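3.2 What people told me about leftovers

I went into the interviews thinking I'd be writing about recipes. I had a nice tidy list of questions about who cooks, who shops and who decides what's for dinner, and most people answered those in a minute or so and then wandered off to talk about the back of their fridge. So this section is about the back of the fridge.

I talked to 14 households in all, most of them in Wenus and the rest just across the river in Kokkinos. I did the first interviews in October and went back to four of the homes in the spring, partly to check my notes and partly (I'll admit it) to see if the same jars were still there. In two of the four, they were.

The word that came up over and over was "good." Food was "still good," or "good for one more day," or "good if you heat it through." I had expected people to lean on the date on the package, the way the surveys in Section 2 suggest they do. A few did. But the date mostly got used to win an argument that had already started - one person wanted the yogurt gone, the other didn't, and the date was whatever helped. When people lived alone they hardly mentioned dates to me at all. They smelled things. One man in Kokkinos opened a tub of rice during our talk, smelled it, handed it to me so I could smell it too, and then put it back on the shelf without telling me what he'd decided.

Small amounts turned out to be a whole subject of their own. I'd been coding leftovers by type (meat, grain, vegetable and so on), and my colleague Shagufta Hayat, who read the early transcripts, pointed out that people were sorting them by size. A big pot of soup is a plan. It's tomorrow's lunch and everybody knows it. A few spoonfuls in the bottom of a cup belongs to no meal, and it's the hardest thing in the kitchen to throw away or to eat. I went back and recoded everything with her comment in mind, which took over two weeks and made me pretty grumpy, but she was right. The cup-sized leftovers were the ones people told stories about. They'd been kept for a child who didn't want them, or moved from shelf to shelf, or eaten standing up at the counter at midnight so they'd be gone.

I'm calling these "orphan portions" in the rest of the paper. I don't love the term, and if a reader has a better one I'd be glad to hear it. What I mean by it is an amount of food too small to be served again as it is, kept in whatever it was last served in. That second half matters. Once somebody tips the food into a proper lidded box it starts to count as a meal again, at least in the way people talk about it. Left in the cup, it just sits there on the table or the shelf and waits for somebody to feel bad about it.

There was some difference between the two towns, though I don't want to push it too hard with numbers like mine. The Wenus homes had bigger freezers and used them as a kind of second chance. In Kokkinos more of the food went next door, or to a dog. I come back to this in Section 4.

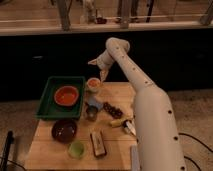 Figure 2. A small cup with orange contents on a light wooden tabletop.

3.3 Who gets the last bite

The other thing I hadn't planned on was manners. In nearly every home there was a rule about the last piece of anything, and the rule was almost never said out loud until I asked. Some families cut it in half, and then in half again, until what was left on the plate was silly. Others had one person who always got offered it and always said no.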